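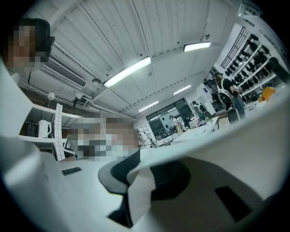 Cliltano Hand-Held Gripper, Club Set

The Cliltano is a two-finger gripper you hold and work by hand. It was put together for school robotics clubs and evening classes where students record a task themselves before they program an arm to do it. The body and fingers are white. A wide-angle camera looks out over the fingers, so what the students get back is the view from the tool, with the room behind it.

The set has been used since January by the Pulitberg student robotics club, led by Irja Pelkonen. Her group works in pairs. One student holds the gripper and the other keeps the task sheet and calls the start and stop. After each run they swap. The club's project this term is sorting small parts into trays, and the same recordings will be used for its entry in the Ngubane student challenge.

What is in the set

- One assembled gripper with camera mount
- Two spare finger pads
- One hand strap, adjustable
- Charging cable
- Printed task sheets, 19 pages, which can be copied for class use
- Hard case with foam insert

The camera is not included in the basic set. Add it at checkout if your club does not have one already.

Specifications

Weight without camera: 683 g
Length, handle to fingertip: 300 mm
Maximum opening between fingers: 107 mm
Recommended age: 13 and up, with an adult in the room

Setting up for a class

1. Fit the camera and tighten both screws by hand. A screwdriver will crack the mount.
2. Open and close the fingers fully a few times. They should move without catching.
3. Record ten seconds and play it back. Both fingers should show in the picture.
4. Write the pair's names and the task on the sheet.
5. Start with a large, light object such as a sponge or an empty cup.

Turn on the room lights before you record. The ceiling takes up much of the picture when the tool is tilted up, and students should learn to keep the fingers pointed at the work.

Care

Wipe the body with a damp cloth. Do not use alcohol on the pads. Replace a pad when it starts to slide on smooth plastic. Pads from the older Florex kit have a different screw spacing and do not fit.

Ordering

Sets ship in the order they are received. Schools can pay by invoice. The next batch leaves the shop in February 2018.

Comments (4)

mrs_dell
We have the basic set. The strap is too long for our younger kids even on the last hole. Otherwise fine.

Tobin R.
Can you use it left-handed?

Cliltano shop
Yes. Move the strap to the other side of the handle. It takes a small hex key.

gearroom
Ordered two sets of spare pads and only one came. They mailed the second one when I wrote in.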